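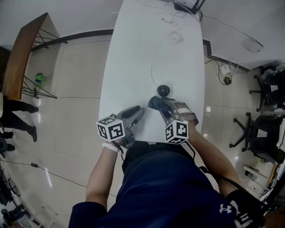 Pose tracking on a pair of hand-held grippers depends almost entirely on the marker cubes, so mount and calibrate those before recording anything. Each gripper in our build carries one white cube on its base, printed with black square patterns on the faces. When both tools are held out over the table, the overhead view gets two faces of the left cube, enough for a stable solve. A single face also solves, but the estimate can flip between two orientations when the face is nearly square to the lens.

Printing and mounting

Print the patterns on matte paper at 100 percent scale. Measure one marker with calipers after printing. Ours are 30 mm; enter the measured value, not the nominal one. Leave a white margin on every face. The detector needs it to find the outer edge.

Glue the faces to the cube, then screw the cube to the gripper base with 6 mm bolts. Do not use double-sided tape. It creeps, and the offset you calibrated no longer applies.

Calibration

1. Fix the camera above the table and lock focus and exposure.
2. Capture the calibration board at varied angles. Liên Hồ's script, in the Riresora folder, discards blurred captures automatically. We kept 348.
3. Close the fingers on the reference pin and rotate the gripper slowly around the tip.
4. Run the tip solve. Repeat for the second gripper.
5. Check the residual. If it exceeds 1 mm, reseat the cube and return to step 3.

First test

Use a small cloth. Grip one edge, lift, move it across the table and release. Plot both tip paths. Jumps at a fixed spot usually mean glare on a marker; move the lamp. Jumps at random spots usually mean motion blur; shorten the exposure.

Marietjie Hendricks added a log filter in November that marks dropped poses in red.

1,076 views | 6 comments | Share

Contact | © 2025 Trirthorpe Workshop | Back to top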